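Frequently Asked Questions

Hello and welcome! These are the questions that land in my inbox most often, about the blog, the home collections I show here and how I pick them. Grab a coffee, because I do tend to go on a bit.
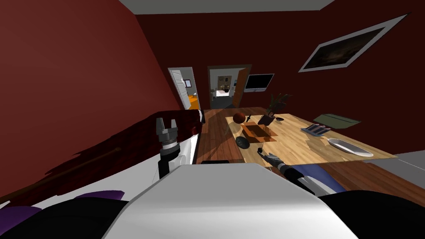

Words by the Stullik Home editor

Do you own everything you show?
Oh, I wish! My house would burst. I buy some pieces myself, a few brands lend me things for a month or so, and the rest I simply admire from a distance like everybody else. If something was lent or given to me, you'll find a note at the bottom of the post.

Where can I buy the Clodari table linens?
Straight from the Clodari web shop. The sand color sells out quickly (I missed it twice myself), but they usually restock in February, so do put your name on their waiting list. I wash mine at a low temperature and hang them up right away, and then I hardly ever have to iron.

Is the Benmoussa rug really worth 579 dollars?
It's a lot of money, I know, and I thought it over for weeks. I've had mine under the dining table through two birthdays and a very messy Christmas dinner, and I still love it. If you're not sure, ask for a sample first and live with it for a while, in daylight and in the evening too. 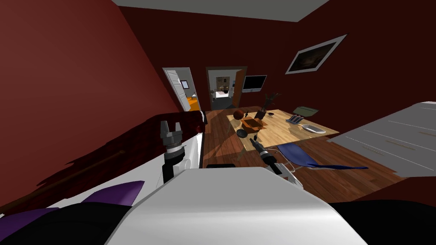
2 min read

Can you help me with my own living room?
I get such sweet emails about this! Sadly I can't do personal plans anymore, but there are 53 posts in the Stirkau archive, my series on small homes, and I'd be surprised if you didn't find something close to your own room in there.

How often do you post?
Most mornings at 9, unless I'm traveling or visiting family, and then it might be a bit quieter. The newsletter goes out once a month to 3000 lovely readers, and signing up is free.

May I use your pictures on my own blog?
Please write to me first and tell me where they will go. I nearly always say yes, as long as you link back to the original post.

My question isn't here. What now?
Send me a message through the contact page! I read everything myself, usually in the evening with a cup of tea, so give me a few days to write back.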